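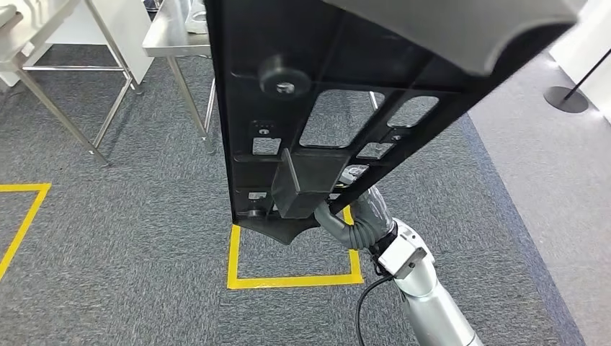

6. Dropped, slipped and misplaced panels

Read this section before you restart a cell that has stopped on a grip fault, or one that has put a panel down outside its taped square without stopping at all. The second case is more common than the maker's leaflet suggests. It covers Arkari arms fitted with the soft gripper and used for moving large moulded panels from the tables to the floor squares.

6.1 What the fault messages are worth

The controller shows GRIP OK when the fingers have closed and met resistance. It says very little else. The fingers will meet resistance from a flat edge, a rib, a bracket, or their own hose folded back between them and the part. We have had GRIP OK on all four. Treat the message as meaning "the fingers are shut on something" and use your eyes for the rest.

GRIP LOST appears when the resistance goes away. With a heavy panel held near one corner it tends to appear after the panel has reached the floor, so don't plan your safety around it.

The Droltel sales sheet calls the gripper "self-correcting". We have never seen it correct anything. If the panel starts to turn in the fingers, it carries on turning.

6.2 Before you go near the arm

CAUTION: A stopped arm may still be holding a panel at an angle. The fingers can let go when power is removed. Never reach under the part, and never stand on the square it was heading for.

1. Press the stop button on the pendant. Don't rely on the pause key, which can be cancelled from the desk.
2. Wait for the joint lights to go steady.
3. Tell anyone at the desk, out loud, that you are going in. Get an answer.
4. Walk round to the side away from the panel's lean.
5. Look at the panel from where you are. If it is moving at all, go back out and wait.

Note: A stanchion is there to remind people. It won't stop the arm and it won't stop a visitor.

6.3 Taking the panel out of the gripper

This takes 2 people. One holds the panel and the other works the pendant.

1. First person: take the weight with both hands on the outer edges. Keep your fingers out of the openings in the moulding. If the panel turns, the edges of a hole will trap them.
2. Second person: select manual, then OPEN at the lowest speed.
3. First person: say "mine" once you have the full weight. Until then the second person keeps a thumb on the stop.
4. Lower the panel flat on to a table, ribbed side up.
5. Move the arm to its home position and lock it there.

CAUTION: Don't pull a panel out of closed fingers. The ribbed rubber will tear before you notice, and a torn finger still reports GRIP OK.

6.4 Finding the cause

Work through these in order. People like to begin with the software and lose a morning.

1. Hose. Follow it by hand from the wrist to the gripper. Look for rub marks, flat spots and places where it could get between the fingers and the part. A hose that loops up behind a panel is the first thing to suspect.
2. Cable. Check that it hangs free through the whole move and can't snag on a table leg.
3. Fingers. Wipe them with a damp cloth and let them dry. Bend each one and look down between the ribs for splits.
4. Grip point. Compare the marks on the panel with the grip point on the job card. If they are more than 5 mm apart, the pick was bad from the start and the rest of the move tells you nothing.
5. Floor square. Measure the tape against the fixed marks by the seam in the flooring. Tape on carpet creeps, and it lifts when trolleys cross it.
6. Program. Only now check the job version.

Note on step 4: a grip near one corner leaves most of the panel hanging out to the side. It may get through a slow trial perfectly well. That proves it works slowly. If the job card calls for a corner grip, query it with whoever signed the card.

6.5 Going back into service

1. Run the move empty, at 50 per cent speed, watching the hose and cable.
2. Run it with the scrap panel, same speed.
3. Run it with the scrap panel at 80 per cent. Stay outside the stanchions.
4. If all of those are clean, write the cause in the log and hand the cell back.

Don't write "operator error" or "cleared itself" as a cause. The August log had a page of the second kind, all for the same arm, and Tzu-hsuan Lai found a split finger on it one Wednesday after the Cheetham job had already been blamed on the tape. If you don't know the cause, write "not known" and leave the cell locked out.

6.6 The Stirner drop sensor

Some cells have a Stirner sensor fitted as an extra. It is meant to stop the arm if the part slips. It does catch a clean drop. It misses a slow turn, and it trips on sleeves – so people switch it off. Leave it on, and carry out 6.2 in full whether it is fitted or not.

For replacement fingers and hoses, see section 9.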